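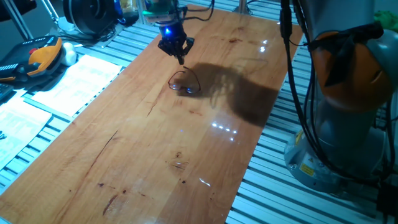 Progress report to the Lirnley Health Fund, for the period ending Apr 3, 2026

The neck and shoulder pain sessions have now run at both sites, Fleter and Vodton, and this report covers what we did, what we spent and what is left to do. Most of the people who come to us work at a desk or a bench, and the first session is spent on how they sit and where they look. Eyewear came up more than we had planned for. A pair of thin-framed glasses like the one lying on the board is light enough on the nose, but people who wear varifocals tend to tip the chin up to read a screen through the lower part of the lens, and they do it for hours. We have added a short check for this to the first appointment.

Sessions
Each person is offered four appointments with a physiotherapist, followed by a phone call. The first appointment takes longest, as it includes the questionnaire and the range of movement measurements. Fleter has run to timetable. Vodton lost two afternoons when the heating failed, and those appointments were moved to later in the same month. One person could not make the new time and has been put at the top of the next list.

Attendance drops between the second and third appointments at both sites. People told us on the phone that they felt a bit better and did not want to take more time off work. We have started booking all the appointments at the first visit, and the Vodton group seems to be keeping to them. It is too early to say the same for Fleter, where the change came in later.

Home exercises
The exercise sheet has been rewritten. The old one had too many stretches on it and few people did them all. The new sheet has chin tucks, shoulder blade squeezes and a gentle side bend, with space to note the days they were done. Pillow height has its own paragraph on the back. The sheet was checked by Muthu Annamalai, our lead physiotherapist, and a large-print copy is kept at each reception desk.

We printed 300 copies and expect to need a second run before the summer. Translation has not been started. We asked for one quote and found it higher than the budget line allows, so we are looking for another.

Spending
We have spent £2,508 of the equipment and printing budget. Most of this went on two adjustable treatment couches, and the rest on printing, resistance bands and a wall mirror for Vodton. Staff time is within the agreed amount. We would like to move what remains in the travel line to room hire, as the Fleter room has gone up in price, and we would be glad of your agreement to this in writing.

Problems
The Yu booking system does not send reminders to landlines. Reception staff have been ringing those people by hand, which takes up part of each morning. The supplier has said a fix will come but has given no date.

Next steps
Follow-up calls for the first group begin later in April. We will compare their pain scores with the ones taken at the first appointment and send you the figures with the next report. The second group at Fleter is full, and Vodton still has places.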